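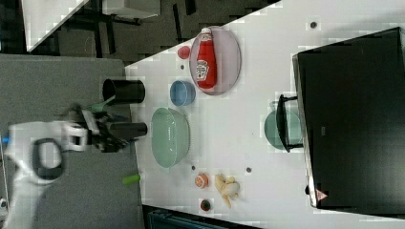

Chapter 19
How Far Away Is It?

Most books hand you the distance to a star as though someone had run a tape measure out to it. Be suspicious of that. A distance in astronomy is the end of a chain of guesses, some of them very good, and the error in each link gets passed to the next.

Take the star we will call Tadatau. The Stamitz catalog puts it at 318 light-years. An older list gave over 1,000. The star did not move. What changed was the size of a tiny yearly wobble against the background stars, measured in January and again half a year later.

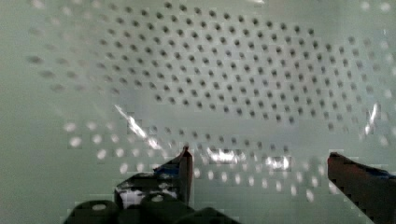 Liudmyla Bilyk objects that the older list never claimed to be exact, and that its printed error range was wide enough to take in the newer figure. Fair enough - but how many readers copied the range along with the number?

In this chapter we work through parallax first, then pulsing stars, then redshift. At each step, ask what was measured and what was assumed. Problem 1 uses the Fladard table, which has a mistake in it.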